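Katidik
1 March 2022

1/ Notes on marble as a kitchen counter, collected over 14 client jobs. Mostly chemistry, some arithmetic.

2/ Marble is calcium carbonate. Lemon juice, vinegar and tomato all react with it. The dull mark left behind is called an etch. It is surface damage, and no sealer prevents it.

3/ A stain is a separate problem. Oil or coffee moves into the pores and darkens the stone. Sealer slows this down. It buys you time to wipe.

4/ Quick check for sealer: put a spoonful of water on the counter and wait ten minutes. If the stone darkens underneath, reseal. I did mine in January and will check again in summer.

5/ Finish matters more than color. Polished shows every etch as a matte spot on a shiny field. Honed starts out matte, so the same damage is much harder to find.

6/ Veining — faint gray on white is the usual request. It hides crumbs poorly and light scratches fairly well. Heavy veining makes seams difficult, so ask the shop for a layout drawing before they cut.

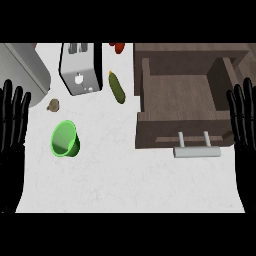 White with light gray veining.

7/ Quotes for the last job, same drawing, stone and cutting only: Midstead $763, Urrutia $700, Grendar $600. The Grendar price left out the sink cutout. Read the line items.

8/ Etch repair on honed stone: wet the spot, work it with a fine abrasive pad in small circles, rinse, dry, look at it from a low angle. Repeat. On polished stone call a shop.

9/ Cleaning: dish soap and warm water, then a dry cloth. Skip anything sold for lime scale. Lime scale is also calcium carbonate, and the cleaner can't tell the two apart.

10/ Quartz and porcelain in a separate thread. Different failure modes — resin and heat for one, chipped edges for the other.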